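# The Knot Is the Easy Part to Count

The number that got everyone excited in August was 1,754. That is how many throws of suture thread the Sondik group says its system finished on its own, out of 2,000 tries on practice pads. It comes to just under 88 percent, and by the time it reached the trade newsletters it had become "robot surgeon passes the test."

I spent an afternoon at the lab in Dredville asking what the test was. Answers varied with who was talking.

Hryhorii Karpenko, who leads the work, has a clear definition. A throw counts if the loop closes and the thread doesn't slip when the jaws let go. It doesn't count how hard the thread was pulled, or how far the knot landed from where a surgeon would want it. "We had to start somewhere," he told me, and I believe him. But a knot that holds and a knot that holds tissue together without starving it are different things, and only one of them is in the table.

The method, called Briltero, is simple enough to explain. People drive the arms by hand while the system records the motion along with views from cameras near the tool tips and one fixed camera. A model then learns to predict the next small movement from what it sees. There were 2,869 of these recordings in the training set. Two operators made all of them, which the paper mentions once, in an appendix.

That bothers me more than the missing force data. Two people have two sets of habits. If both of them like to regrip the thread on the same side, the model will too, and no one will know if it has learned to sew or learned to imitate a pair of colleagues.

Antonina Kravets ran the comparison against the older Ebihara controller, which follows a planned path and corrects as it goes. Her results are less flattering, and I found them more useful. On a fresh pad with one thread, the two systems came out close. On a used pad – old stitches still in, fake blood, thread crossing thread – the new one did better, but it also took longer and sometimes grabbed the wrong strand. She would like that last failure reported as its own line. So far it is folded in with "other."

Anyone who thinks picking the right strand sounds trivial should look at what the cameras have to work with.

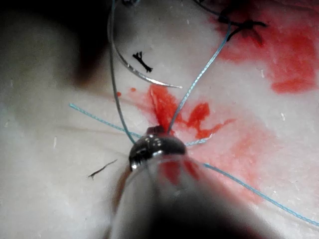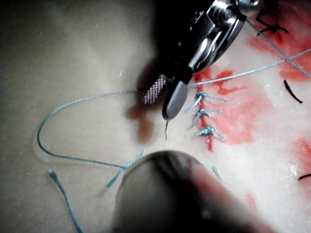
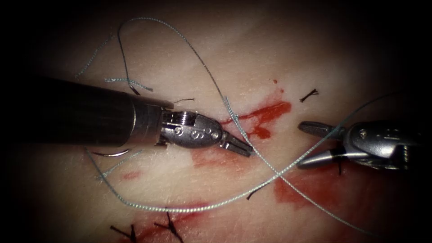 *Instruments, suture thread and fake blood on practice pads at the Dredville lab.*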